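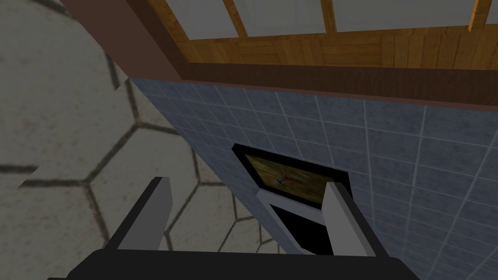 Tag der offenen Tür bei Clevholm – wer war noch dort?

pimivano
Hallo zusammen, ich war am Sonntag bei Clevholm und möchte meine Eindrücke aufschreiben, solange sie frisch sind. Bitte entschuldigt Fehler, Deutsch ist nicht meine Muttersprache.
Der größte Teil der Vorführung war Simulation. Man konnte auf einem großen Bildschirm durch die Kamera am Greifer schauen, in einem Raum mit blaugrauen Fliesen und sechseckigen Bodenplatten. Ashok Chaudhary hat erklärt, dass sie 1684 Durchläufe pro Nacht rechnen, mit immer anderen Räumen. Das hat mir sehr gefallen. Der echte Arm lief danach nur 30 Minuten, und man musste hinter der Linie stehen.

Sarham
Ich war vormittags da und sehe es kritischer. Für eine Simulation muss ich nicht zwei Stunden fahren. Im Programm stand „Robotik live“.

pimivano
Das verstehe ich. Im Programm stand allerdings auch „mit virtuellem Teil“, ganz unten und klein gedruckt. Für mich war es trotzdem interessant, besonders der Blick von der Greiferkamera. Von außen denkt man, der Arm sieht alles, und dann sieht man, wie wenig es ist.

sung_k
Hat jemand gefragt, wie gut das auf den echten Arm übertragbar ist? Solche Räume sehen hübsch aus, aber mit Reibung und Spiel im Getriebe hat das wenig zu tun.

pimivano
Ja, ein älterer Herr hat genau das gefragt. Die Antwort war: Für die Bilderkennung hilft es viel, für die Kraftregelung wenig. Von 500 Versuchen am echten Arm seien 478 gelungen. Ich weiß aber nicht, ob es immer dasselbe Objekt war, das habe ich leider nicht richtig verstanden.

Sarham
Es war immer derselbe Becher. Ich habe nachgefragt.

sung_k
Dann sagt mir die Zahl nicht viel.

pimivano
Da hast du recht, aber ich finde, sie haben es auch nicht größer gemacht, als es ist. Gibt es eigentlich die Folien irgendwo? Am Eingang sagte man mir, sie kommen noch im September auf die Webseite.

Sarham
Bisher habe ich nichts gefunden. Der Kuchen war übrigens gut.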